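手把手拖着教还是遥操作教?腕部相机画面里有自己的线缆要不要紧

版块:示教与数据采集

楼主 灰砖二号

我们组从八月开始给单臂录示教数据,任务很简单:从地毯上捡起一片方形的小片,放到旁边的指定位置。场地就在办公室地上,铺的是方块地毯。目前录了 1,087 条,两种办法都用过。

第一种是人直接握着臂拖。好处是快,新人教两遍就会。坏处是手经常进腕部相机的画面,还有就是拖的时候人会不自觉用力,夹爪压到地毯上,关节电流一下子上去,回放时动作发飘。

第二种是主从遥操作,用的 Todance 的主手。画面干净,但操作的人没有力感,薄片贴着地毯,夹爪指尖下去多少全靠眼睛判断。一条录下来比拖动慢得多,失败的也多。

先放一张腕部相机的画面,大家看看这个视角有没有问题。
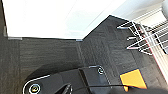 图片来源:灰砖二号 / Skomell 示教小组,腕部相机原始画面,转载请注明

目标是臂和白色网架之间那个橙黄色的方片。我主要想问三件事。

一、臂身占了画面下边一大块,还有一根细黑线从夹爪指旁边绕过去,正好经过方片下方。这根线会不会被模型当成特征学进去?

二、左上那块白色的东西很亮,快过曝了。曝光要不要锁死?

三、拖动的数据和遥操作的数据能不能混在一起训?

2 楼 南门修表

先答第三个。能混,但要打标签。我们以前混过一次没打标签,训出来的策略在接近目标的时候会犹豫,停一下,走一下。后来查数据,拖动的那批速度曲线是平滑的,遥操作的那批到目标附近就一顿一顿,模型把两种节奏平均了。

打上来源标签以后好一些,推理时固定用一种来源的条件就行。

3 楼 Senad Matić

我的中文不太好,请见谅。

线缆的问题我遇到过。线如果每次位置都一样,问题不大,模型会把它当背景。麻烦的是线会动。腕关节转到不同角度,线的弧度不同,模型可能把线的形状和腕部角度对应起来。换一根线,或者换一种扎法,成功率就下降。

建议把线固定在臂身上,用扎带,留够转动的余量,然后再录。已经录的数据可以留着,不用删。

4 楼 灰砖二号(楼主)

回 3 楼:线确实没固定,腕部转到底的时候会绷紧,所以当时留长了。我明天重新走一遍线。

回 2 楼:标签我们有,文件夹是分开的,但训练的时候没用上。

5 楼 半斤螺母

不同意 3 楼说的旧数据留着。线的走法变了,等于换了一个视角,新旧混训只会拖后腿。一千来条又不多,两个人录一周就补回来了。我们在 Brorgate 的产线上做过,换过一次走线,旧数据全部扔掉重录,比修修补补省时间。

6 楼 Senad Matić

产线的任务位置固定,可以这样做。楼主的任务在地毯上,目标每次放在不同的地方,数据的多样性更重要。旧数据里有一些位置和姿态,重录不一定能覆盖到。线的变化也算一种随机化,前提是新旧两部分的比例不要太悬殊。

7 楼 半斤螺母

随机化是有控制地加,不是碰运气。你说的那种情况我见过,模型最后是两边都不好。算了,各有各的做法,楼主自己做个对照最清楚,同样的起始位置各跑 20 次。

8 楼 河边木工

20 次看不出差别吧,差个两三次都在误差里面。

9 楼 半斤螺母

先看个大概,差得大自然看得出来。差得小就说明这事不重要。

10 楼 水塔下

说一下曝光。自动曝光一定要关。白色的面在画面里占的面积一变,地毯的亮度就跟着变,方片的颜色也会偏。我们当时橙色的目标在有些帧里变成浅黄,有些帧里又接近红色。白平衡也要一起锁。

锁的时候以地毯上的目标为准,白的地方过曝就过曝,那里没有要抓的东西。

另外注意臂的影子。图上左边地毯暗了一块,就是臂投下来的。光源要是换方向,影子压到方片上,又是另一种情况。录的时候最好换两三种灯位,哪怕只是开关一盏台灯。

11 楼 灰砖二号(楼主)

曝光现在是自动的,记下了,今晚就改。灯位没想过,一直用的顶灯。

12 楼 拉丝机

没有人说拖动的手感问题?楼主说拖的时候容易压地毯,这个可以调。重力补偿里把末端负载填准,夹爪加相机一起称一下再填。我们之前负载填的是夹爪出厂的数,漏了相机和支架,拖起来一直往下坠,人就得往上托,托着托着手就抖。重新填了以后一只手就能带着走。

还有,拖动的时候手握在腕部后面那一节,别握夹爪。这样手进画面的机会少很多。

13 楼 南门修表

补充 12 楼。如果还是嫌手进画面,可以拖一遍只录关节轨迹,然后人走开,让臂自己回放一遍,回放的时候再录图像。这样画面里没有人手。缺点是每条要做两次,目标还得摆回原处。我们是在地上用铅笔画角点,地毯的话可以拿地毯接缝当参照。

14 楼 河边木工

回放录图像有个坑。回放时要是夹偏了,轨迹照样走完,你录到的是一条空手放东西的数据。必须逐条看,或者用夹爪开度自动筛,闭合以后开度低于某个值就算没夹到。

15 楼 拉丝机

薄片用开度筛不准。那么薄的东西,夹到和没夹到开度差不了多少。还是得看图。

16 楼 河边木工

这倒是,我们夹的是方块,没碰到过。

17 楼 灰砖二号(楼主)

我们现在也是人看,一个人录一个人看,录的人喊一声“好”或者“废”,看的人记。开度试过,薄片确实分不出来。

遥操作这边还有个问题想问。主手到从臂有延迟,操作的人熟了以后会提前动,录下来的动作和图像就对不齐。你们是训练时平移时间戳,还是录的时候就处理?

18 楼 水塔下

录的时候存从臂的实际关节位置和主手的指令,两个都存,时间戳用同一个时钟。训练用哪个以后再定。只存一个的话后面没法补。

19 楼 灰砖二号(楼主)

两个都存了,时钟是两台机器各用各的,这个要改。

先这样安排:走线固定,曝光和白平衡锁住,时钟统一,负载重新称。旧数据先不删,新录一批以后按 7 楼的办法做对照,次数多跑一些。有结果我在这个帖子里更新。

读者评论

拧不紧:做到 4,000 条的时候再看看,我们这边到那个数以后拖动和遥操作的差别就不明显了。

Byun老用户:12 楼说的负载那一条很有用,照着称了一下,我们少填了相机的重量。

小满:请问主手是买的成品还是自己装的?想问一下关节有没有力反馈。

灰砖二号 回复 小满:成品,没有力反馈。

阿茂在仓库:同意 5 楼,旧数据该扔就扔。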